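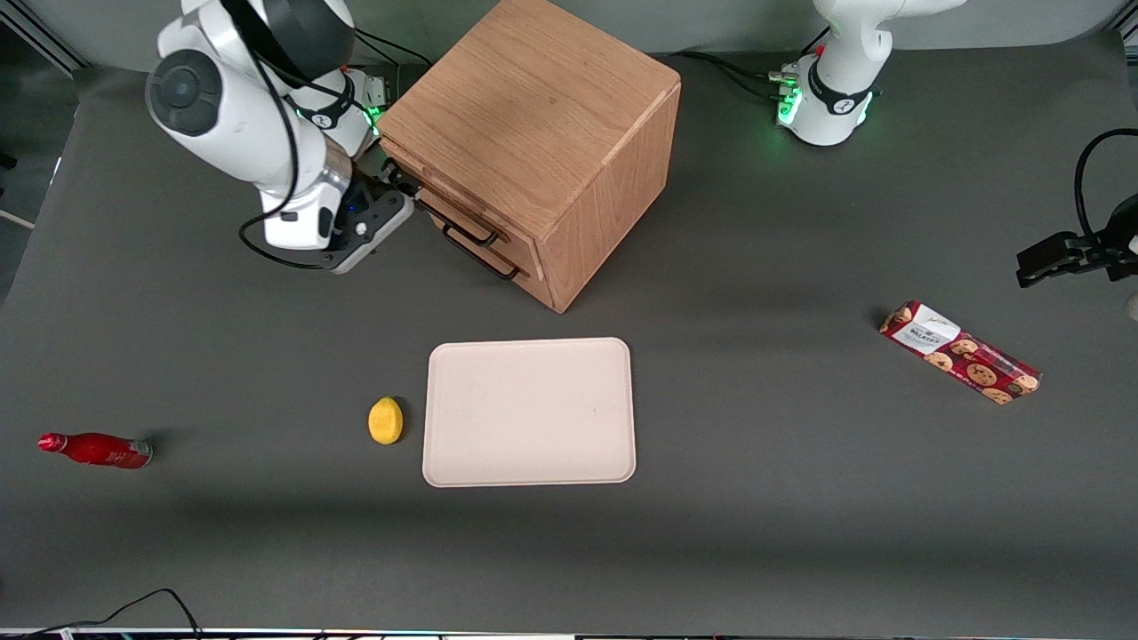

1 min read

Small drawers, big difference! Jamila Thambiah is back this Thursday with part three of her kitchen clutter series, and it's all about the little two-drawer cabinet. Hers is a wooden cube with black bar handles, and she loves it – tea towels up top, birthday candles and string below. Bring the odds and ends you never know where to put (a cookie box, a tray, that one last lemon) and we'll find them a home together. Doors open at 4.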